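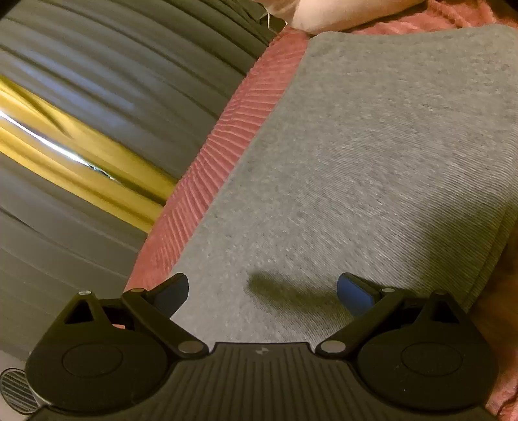 Gellura – a word list of old laundry and mending terms

Hi! This is the README for Gellura, my plain text list of words people used for washing, drying, folding and fixing cloth at home. I started it because my aunt kept saying "dolly tub" and I had to go look it up, and then one word led to another and now there are 752 of them. So here we are.

What's in the folder

terms.csv is the main file, one word per row. sources.txt says where I found each one. notes.txt is me arguing with myself about spelling, and you can skip it (I would).

Columns in terms.csv

term – the word, lower case
meaning – one sentence, in my own words
kind – wash, dry, press, fold, mend or store
region – where the source was printed, which may not be where people said it
source_id – matches a line in sources.txt
sure – yes, no or maybe

Please look at that last column before you quote me on anything! A "maybe" means I found the word once and had to guess from the sentence around it. "Posser" is a solid yes. A couple of the darning words are wild guesses and I'd love to be corrected.

Where the words come from

I used 16 household manuals and 9 bundles of letters, most of them from the Parnier sale, which I bought by the box without knowing what was inside. Rüdiger Reinholz read the German letters for me and fixed a lot of my mistakes, so anything good in those rows is his. The file is in English, but I kept the German word in brackets where he thought the match was loose.

Known problems

The knitting repair section is thin. I only have 10 terms for mending ribbed cloth and I'm sure there are more. Commas inside meanings are wrapped in double quotes, and one old spreadsheet program I tried still split them, so check your row count after you import.

Changes

The September version dropped the soap brand names, which were taking over. It also merged "clothes horse" and "clotheshorse" – sorry if you liked them apart.

Using it

Do what you want with it, just keep sources.txt alongside. If you send new words, tell me the book and page, or whose grandmother said it.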